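How I make steamed buns on a work night

I got into these after a winter in Hellstead, where my flat had one hob ring and a landlord who hated frying. My friend Fatima Chauke gave me the recipe over the phone and I've fiddled with it ever since, so blame me if yours come out odd!

Tip 300g of plain flour into a big bowl with a teaspoon of instant yeast, a spoonful of sugar and a pinch of salt. Pour in 160ml of lukewarm milk and stir with a chopstick until it goes shaggy. Then knead for ten minutes. I do mine with the radio on and it flies by.

Cover the bowl and leave it somewhere warm until it has doubled. In February my kitchen is freezing, so I stick it in the oven with just the light on – works a treat.

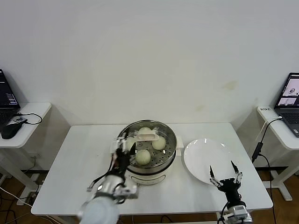

Knock the dough back, cut it up and roll each piece into a tight ball with the seam underneath. Sit every one on a little square of baking paper and let them rest for 30 minutes. They should look puffy and feel light when you pick one up.

Steam for 12 minutes, leaving a gap between them as they swell a fair bit. Don't peek! When the time's up, switch off and wait five minutes before you lift the lid, or they may wrinkle.

Leftovers freeze well. I make a double batch on Friday and steam them again from frozen, eight minutes or so.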